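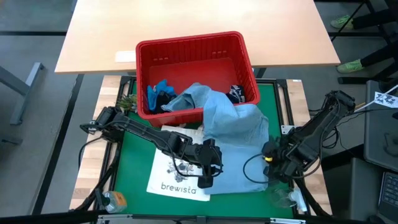 Was misst eine Haushaltsbefragung zur Nutzungsdauer von Kleidung?
Sie misst, woran sich die Befragten erinnern und was sie zugeben möchten. Wie lange ein Hemd wirklich getragen wird, lässt sich daraus nur schätzen.

Kategorie: Lehre > Konsum und Haushalt > Handouts

Sitzung 5: Zahlen zur Altkleidung

Grundlage ist die Windau-Erhebung mit 3862 Fragebögen. Das klingt nach viel. Ausgewertet wurden am Ende rund 800, der Rest war unvollständig - wie sich diese Gruppe von den übrigen unterscheidet, steht nirgends. Fraser hält die Stichprobe trotzdem für brauchbar. Ich bin da vorsichtiger.

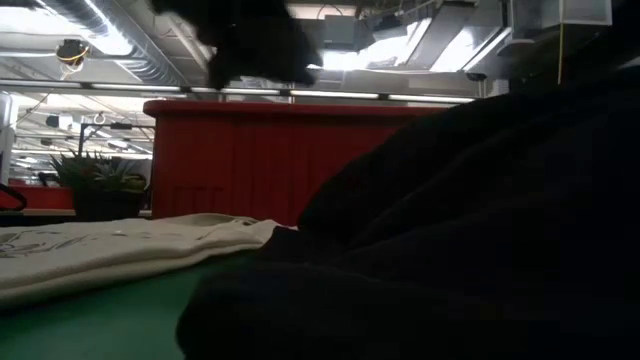

Abb. 2: Gefaltetes cremefarbenes Kleidungsstück, daneben schwarzer Stoff.

Schwierig ist schon der Begriff »ungetragen«. Lévesque zählt alles dazu, was eine Saison lang im Schrank liegt, Yokoyama erst nach zwei Jahren. Beide Anteile werden gern nebeneinander zitiert, als ginge es um dasselbe. Wintermäntel fallen je nach Stichtag mal heraus, mal hinein.

Zur Vorbereitung bis Oktober: Kamolrat, Kapitel 2, lesen. Bitte auf die Fußnoten achten, dort stehen die Ausschlusskriterien.

Diese Website verwendet Cookies. Einstellungen verwalten | Alle akzeptieren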